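Fold a Printed Tee So the Front Stays Nice

I love this fold! Clear the table, put down a cloth, and start with the shirt's top edge.

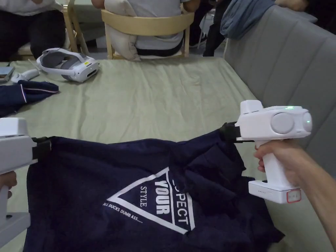 Give both sides a gentle tug, then smooth downward.

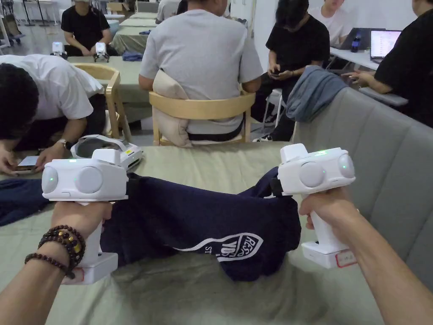 Navy sweatshirt, still bunched up in the middle.

Thick stuff needs more patience, so lay the sleeves in one at a time.

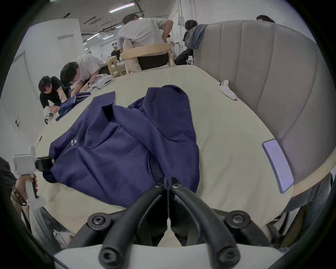 Now bring each side to the center and fold up from the hem.

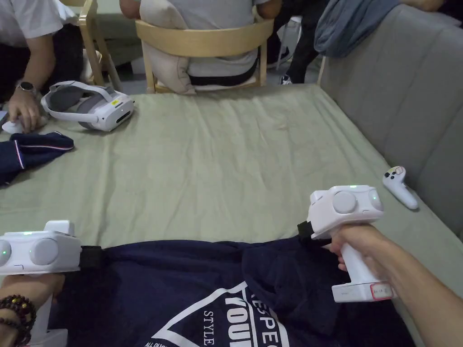

Big prints are my favorite to fold! With a white triangle like the one on this navy tee, smooth the bunched upper corner before you crease anything.

Comments

Loredana Donati: Did 26 shirts tonight, so fun!

jikska8: Does it work for hoodies?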